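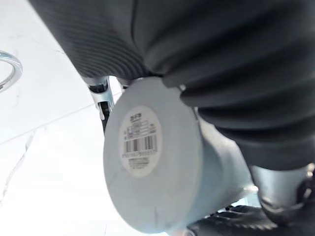 Why not just buy a dishwasher that opens by itself, a reader called Kestrel57 wrote under the last post, and then spend the money on the joints? Fair enough. The dishwasher was never the hard part, though. What I want out of this build is an arm and hand that can take a cup or a plate from one place and put it in another, and the kitchen at the Ginel workshop happens to have everything for that within reach. So that's where I've been working.

For anyone new, this is the shared workshop build I started writing up in September. Two arms, two hands, a head camera and a small camera at each wrist. The joints are Skevar units. The control software is called Orard and I wrote most of it, which explains some of the bugs.

Since the last post I have changed two things. The first is the wrist cable. It used to run straight down the outside and pull tight whenever the hand turned past a certain angle. It now has a loop of slack in it, and the stops in software are a little narrower. The second is the grip force. I had one value for everything, which is a bad idea when one thing is a cup and the next is a plate. Now each object gets its own setting from a short text file.

I also spent an evening on the logs. The arm controller had written 1,423 warnings, and 853 of them were the same message about a late packet. I raised the timeout by a small amount and that one went away. The rest I still have to read.

Cups go in the top of the list because they are the easiest. The hand closes around the side, the wrist turns, and the arm moves over the rack. 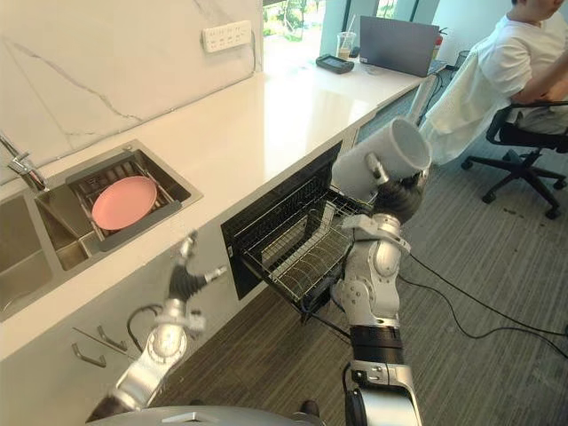
Right hand with the white cup, next to the pulled-out dishwasher rack.

The turn is the part that needs care. If the wrist rolls too early, the cup swings wide and the elbow has to move out to make up for it. I split the move in two, so the arm first gets over the rack and only then lines the cup up. It's slower, and I can live with slow. The other arm gets a parking position out in front of the cabinets with the fingers open, low enough to stay clear of everything.

Plates are a different job. A cup gives the fingers something to go around. A plate standing in a rack is thin, and the hand has to come at it with the fingers spread and the thumb at the lower edge.

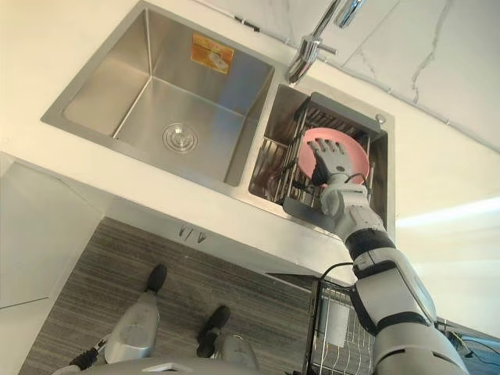 I tried a pinch at the rim first and didn't like it, as all the weight ends up on two fingertips. Spreading the hand over the face uses more of the fingers and the plate has less chance to twist. The drawback is that the palm gets very close to the rack wires, so the approach angle matters a lot. I keep 21 saved approach poses for the plate at the moment and will probably throw out half of them.

The fingertip pads came from Eshun, a small molding shop. They are softer than the ones I printed myself and they grip glazed surfaces better. I have the finger motors set to log every 2,000 cycles so I can see whether the current creeps up as the pads wear. Too early to say anything about that – I'll post the numbers when there are enough of them.

One more thing on the wrist cameras. With the arms hanging down, they mostly see sleeve, floor and the other hardware, so Orard ignores them until the arm is raised above a set height. Before I added that rule, the software kept trying to find plates in the carpet.

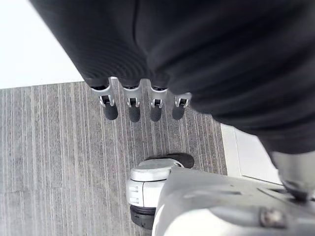
What's next

Read the remaining warnings. Clean up the plate poses. Write a proper release move, where the fingers open one after another and the hand backs straight out along the way it came in. At the moment they all open together, and I don't trust that with a plate.

I also want to move the object settings out of the text file and into Orard itself, but that can wait. If you have built a release move for a hand like this, leave a comment with what you used for the timing.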